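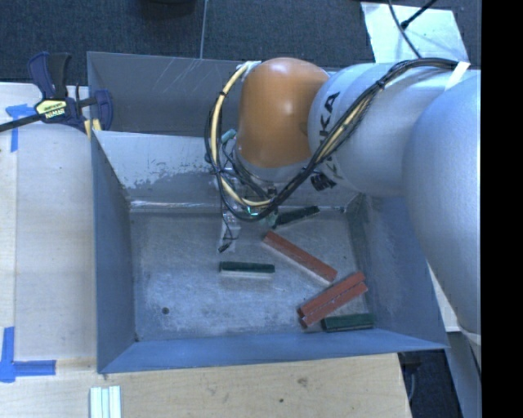

Could you please say somewhere near the top that the order of the blocks doesn't matter, only where they end up? One reader of the first version asked us that, and went on to say that a whole afternoon had gone into looking for a meaning in red before green. It was a fair complaint, so we have moved the answer up here. The order doesn't matter. Colors are there to help your eye.

Bemico Blocks and Bins

README, version 2
Last updated Wednesday, February 5, 2020

What this is

Bemico is a small collection of notes on putting long blocks into an open metal bin and taking them out again. It grew out of an older list called Tarent, which covered flat trays only, and if you have used Tarent you will feel at home fairly quickly. There are 177 layouts in all, and 100 of them are new in this version.

The blocks

They are long and plain, and they come in brick red and dark green. Both colors are cut to the same size. We did try a mixed set early on, called Hapeta, and it was charming to look at – but short blocks kept ending up under long ones and the notes became very hard to follow. Hapeta is still in the "old" folder for anyone who is curious.

The bin

It is rectangular, with sloping walls and a rim, and it sits on a pale wooden tabletop. Please keep the slope in mind when you read the layouts! A block pushed up against a wall can rest with one edge a little way up it, and we write that down as "leaning", even when the lean is slight. The inside has its share of worn and scraped patches. We thought about painting over them and decided we were fond of them, so a layout may well say "next to the scrape".

What is in the folders

layouts: one text file for each layout
words: the short list of terms we use (flat, leaning, crossed, touching)
old: Hapeta and the last Tarent files
fixes: corrections sent in by readers

Known problems

In 8 layouts "left" was written from the wrong side of the table. They are marked with a star and we hope to have them redone by September. "Crossed" was also used rather freely at first, sometimes for blocks that only touched at the corners.

Using it

Copy what you like, change what you like, and please keep the name Bemico with it. The Stirari word list can be used alongside ours, though it says "tilted" where we say "leaning". Corrections are always welcome – put the layout number in the first line and we'll add them to the fixes folder.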